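Mugs on a tree, or what I did with my weekends since September

Posted Jan 9, 2023

I have been putting off writing this because I was hoping to have something better to report. The two arms in the Hisari workshop can, some of the time, put a cup on a mug tree. That is the whole report, and you can stop reading if you came for the result.

For the rest of you, some background. Hisari is the shared space where I rent a bench. Last September a few of us pooled money for a pair of arms that had come out of a closed-down lab, plus the mounting frame and a box of cables with labels in two different hands. My share was more than I paid for my last car. I was against it at the time and I am still not convinced, but I'm the one with the key to that room most evenings, so I'm also the one who does the work.

The task came from the Barta software, the control package we settled on after a month of arguing. Barta's getting-started guide promises "household manipulation in an afternoon." I would like to meet the afternoon. Their video has an arm hanging a cup on a stand in one smooth move, with music. It doesn't say how many takes they threw out, and it doesn't say whether the cup was put down in the same spot every time. I've written to ask both questions. No answer yet.

Anyway, a mug tree is a mean object. It looks like nothing much when it's sitting on a kitchen counter. You or I can hang a cup on it while talking on the phone. Then you look at it from the end of an arm and you start to see the problem.
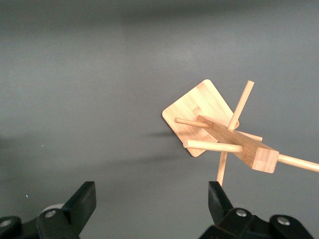
Six pegs, and from most angles you can't tell which one is in front. The software kept picking a peg on the far side of the post and driving the cup into the nearer one on the way. When it did pick a near one, it liked to aim at the middle of the peg and not the tip, so the cup handle never had a chance. I spent most of October on this. I tried painter's tape on the tips, which helped, and then I took it off again, because if I have to put tape on my dishes then I don't see what I've gained.

Then there's the weight. The tree is light. Any bump and it walks across the table, and every saved position is wrong from then on. One of the other bench renters wanted to screw it down. I said no for the same reason as the tape. We went back and forth on that for longer than I'd like to admit, and we ended up with a rule: nothing in the setup that wouldn't be there in a kitchen. It slows everything down. I still think it's the right rule, although I notice that no kitchen I've been in has an aluminum frame in the corner, so make of that what you will.

The tabletop covering is the one purchase I'll defend. We went with plain dark gray after the first one, which was shiny, gave the cameras fits. Pornotmont (yes, that's the name, they sell shop flooring, I've heard all the jokes) had offcuts for next to nothing. It's matte, it's boring, and pale objects stand out on it. If you are building one of these, get the surface sorted before you touch any software.

Training went like this. We did 4000 tries in all, most of them with the software running the arms and one of us sitting there to reset the cup. I have a spreadsheet. I won't post the success rate, partly because it moves so much from night to night that any single number would be a lie. On a good night you start to believe in it. Then somebody changes the lamp by the door and it's back to grabbing air a little to the side of the cup.

What I can say is that a standing cup is now fairly dependable. A cup lying on its side is another matter. With a standing cup the fingers come down over the rim and you're done. Lay it over and the software has to decide which end to go for, and then somehow get the thing turned the right way up before it goes anywhere near a peg. The obvious plan is to use both arms, with one picking up and the other turning. In practice the second arm mostly waits. I've tried three different ways of handing over and the best of them still ends with a cup on the table more often than I'd like – softly, at least, since I turned the speed down to 11 percent and left it there.

I showed all this at the December open evening and got a lot of polite nodding. I posted a shorter version on the Grulov board afterward, which is where people with the same arms go to complain, and I asked flat out whether two arms were worth it for this job.
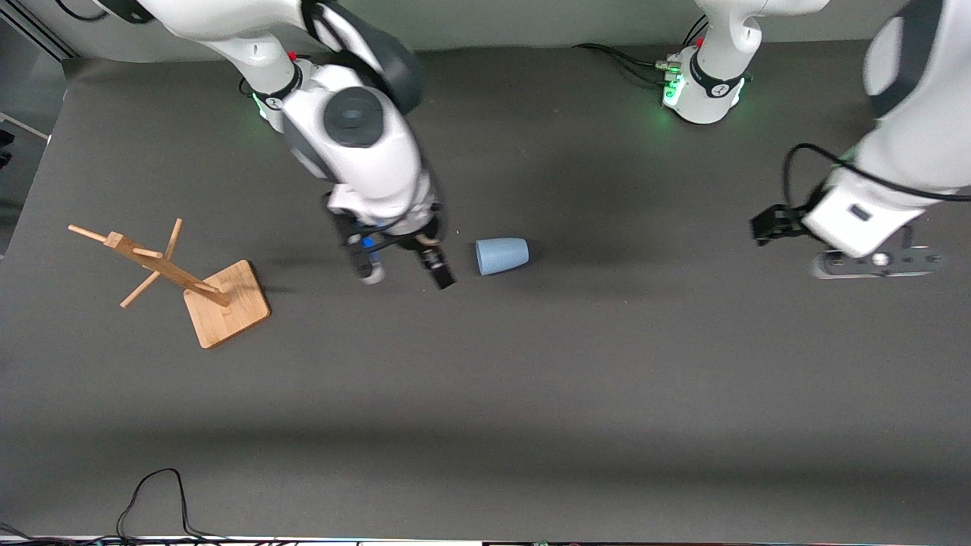
The first reply, from someone posting as unnamed, was that they had run two arms for a year and would go back to one tomorrow. The second arm doubled the calibration, they wrote, and most of what it did could be done by setting the cup down and grabbing it again from a better side. They also thought I was being too proud about the screws. A heavier tree would be a perfectly normal thing to own, so why not just buy one?

Annoyingly, I don't have a good comeback to the heavier tree. I'd got so stuck on not cheating that I never thought of shopping. I do disagree about the single arm, or I want to. Regrasping sounds fine until you watch a cup roll, and a tapered one doesn't even roll straight. But I haven't tested it side by side, and neither has anyone else on the board as far as I can find, so for now it's one opinion against another.

The plan for the next few weeks is to unplug one arm in software, leave it parked, and run the lying-down cup with the other one alone. Same lamp, same cup, same table, and I'll write down the failures this time with a word or two about what went wrong, which I should have been doing from the start. If the single arm does better I'll say so here and then I'll have to explain it to the people who chipped in.

Also, if anyone has a sane way to route cables along the back edge of a table, I'm listening. I've redone ours twice and it's already a mess again.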